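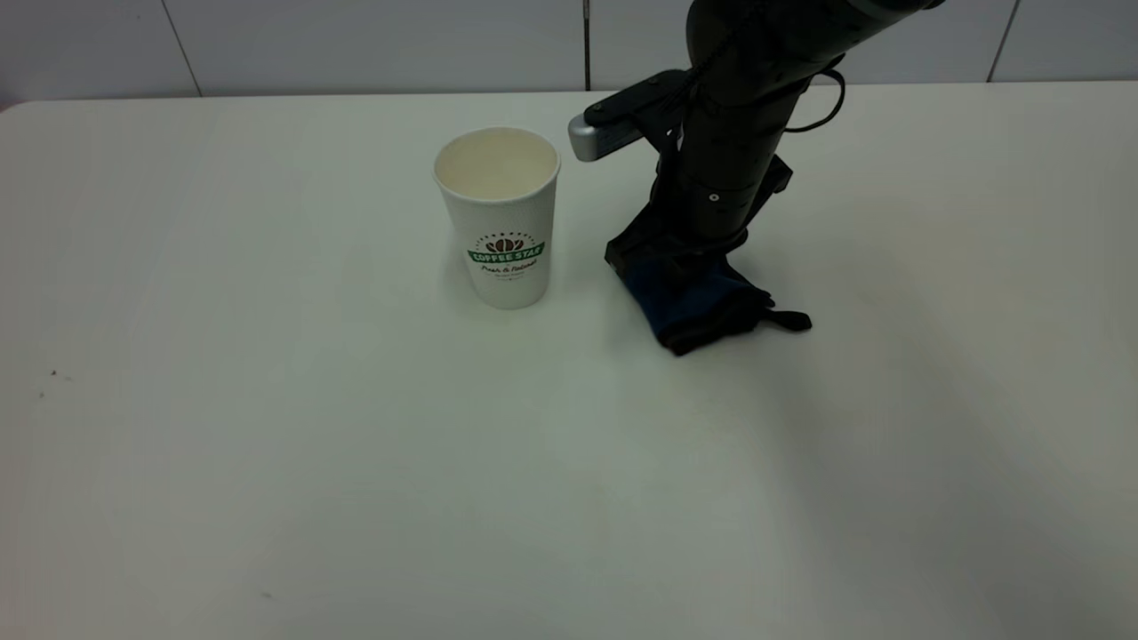 Paper cup, "Coffee Star", no lid

Bring your own cup, or pay for the paper one?

stoeckli_fan
Posts: 400
Hello all. In July the bakery in Ciltby where I buy my morning coffee has started to charge extra for the paper cup. If you bring your own, you pay only the coffee. I have nothing against the idea, but I would like to hear how other people manage it in daily life. I go by train, I have one small bag, and a cup which was full of milk coffee is not a nice neighbour for my papers. English is not my first language, so please excuse my mistakes.

Petent
I have carried the same steel cup for seven years. After drinking I rinse it in the washroom at work and put it back in the bag upside down, inside a cotton cloth. It has never leaked on anything. I think people make this more difficult than it must be.

marrow_lane
Petent, you have a washroom. I drive a van. Where do I rinse it? By four in the afternoon the smell of old milk is very strong, and I can tell you this from experience. I went back to paper and I sleep well.

Petent
Then drink it black :)

marrow_lane
No thank you.

Gertraud Gasser
I worked behind a counter for a long time, so let me give the other side. We liked the customers with their own cups, but please bring them clean. I was handed cups with yesterday's coffee still at the bottom, and there were six people waiting behind. Also tell us the size before we begin. Many travel cups are too tall to stand under the machine, so we had to make the drink in one of our own cups and pour it over, and half of the foam stayed behind.

stoeckli_fan
Thank you Gertraud, I did not think of the height. Is there a height that is always fine?

Gertraud Gasser
Not always. At our place a short wide cup was no problem. Take yours in at a quiet time, after the breakfast people are gone, and ask them to try it.

Bremomlow
I must disagree a little with the whole thing. A paper cup has a thin plastic layer inside, so with the ordinary paper it is often not accepted, this is true. But a steel cup also has to be made, and I know people with a whole shelf of them which they never use. If you buy a new one every Christmas you have saved nothing.

Petent
This is an argument against buying too many cups. It is no argument against using one.

Bremomlow
Fair. But the shops sell them beside the till as if it was chocolate.

marrow_lane
My sister's town has a deposit system. You pay 2 pounds for a hard plastic cup, you drink, you give it back in any of the cafes which take part. For me this would be the best, because the washing is done by somebody else. The trouble is that only 2 cafes take part and they are in the same street.

stoeckli_fan
That is a pity. I would use it every day if the station kiosk took part.

I will try a short cup with a screw lid and the cotton cloth from Petent. For the milk smell, has anyone a good method? Vinegar?

Gertraud Gasser
Bicarbonate of soda, one teaspoon with hot water, leave it overnight – and take the rubber ring out of the lid and wash it separately. The smell sits in the ring.

marrow_lane
There is a ring that comes out??

Gertraud Gasser
In most of them, yes. Use the handle of a spoon, not a knife.

marrow_lane
I will look at mine this evening. I am a bit afraid of what is under it.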